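4.2 Containers, and what ends up inside other containers

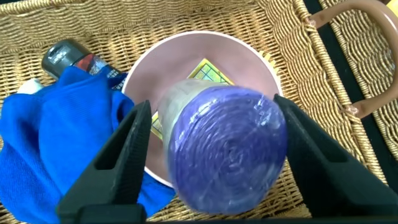 The starting point for this section was a plain question. When people tidy small craft supplies, do they sort first and then pick a container, or pick a container and let the sorting happen inside it? Most of the storage advice we looked at in Section 2 assumes the first. Our households mostly did the second.

We asked 38 households in Gratuvberg to put away a mixed lot of small goods. Yarn and cord, cards, brushes, loose trims, wrapped and unwrapped. Same lot for everybody. Each household used its own containers and its own room, no time limit. Two sessions per household, the second one in October. After the second session the containers were left as they were and we recorded the contents in layers, top down.

Fig. 3. Bowl nested in a woven wicker basket. A yellow card with a green printed grid rests in the bowl; in front, a purple coiled item in clear plastic film.

Nesting was the most common thing we saw that we hadn't planned for. A bowl goes into a basket, small flat stuff goes in the bowl, bigger or softer stuff goes around it or on top. Fig. 3 is the simple version. The bowl gives a smooth wall and a bottom you can reach. The wicker doesn't, it has grooves, and anything thin or fringed tends to catch in the weave or stand up along the side. Several participants said more or less this without being asked. One put it as "the basket is for the look and the bowl is for the stuff."

So the basket on its own does one job, keeping things in one place and easy to carry by the handles. The inner bowl does the other. We call these the outer and inner container from here on, following Holroyd's terms (see Section 2.3), although Holroyd only used them for kitchen drawers and we are streching them a bit.

Wrapped goods behaved differently from unwrapped. Skeins and coils still in film were put in last and on top, nearly always, and were rarely pushed down the sides. Film slides. It also holds its shape, so a wrapped cylinder keeps its round end and takes up the same room wherever it goes. Unwrapped yarn got used as filler. Participants pressed it into the gap between bowl and basket wall, which kept the bowl from tipping when the basket was lifted. Nobody in the pilot did this - it only showed up with the larger baskets.

Flat cards were the problem item. Too wide to lie down in most bowls, too stiff to curve along the wall. They ended up at a slant, one corner up. In the interviews people disagreed on whether this was bad. Some liked that the corner acts as a tab, you can see it and pull it. Others found it untidy and moved the cards to a drawer in the second session. A slanted card also gets covered fast if anything bulky goes in after it, and then the tab idea is gone unless the color is strong. Bright cards were found sooner in the retrieval task (Section 5), which is no surprise, but we had expected position to matter more than it did.

Color grouping was weaker than reported in the Clonska survey. That survey had 2,000 responses but asked people what they do, and ours looked at what was in the basket. The two don't have to agree. A participant who says "I keep the purples together" may well keep them together on a shelf and then drop one into whatever is nearest.

A note on basket type. Households owned a mix of wicker, felt and wire, and we did not control for this. Wicker was in the majority. Wire baskets lost small items through the gaps, so people lined them, and a lined wire basket is arguably a different container. We coded it as wicker-like at first, then recoded after Silvia Šimek pointed out that the lining has no grooves. The recoded numbers are used thoughout. The earlier coding is in the appendix for anyone who wants it.

Limits. The lot was small, 200 items, and chosen by us. People store their own things with more care, or less, depending. We also didn't look at lids. The Flimel boxes used in the pilot had lids and were dropped from the main study because participants left the lids off in the first session and put them on in the second - a comparison we couldn't make sense of with so few cases.

Section 5 takes the same containers and looks at getting things out again.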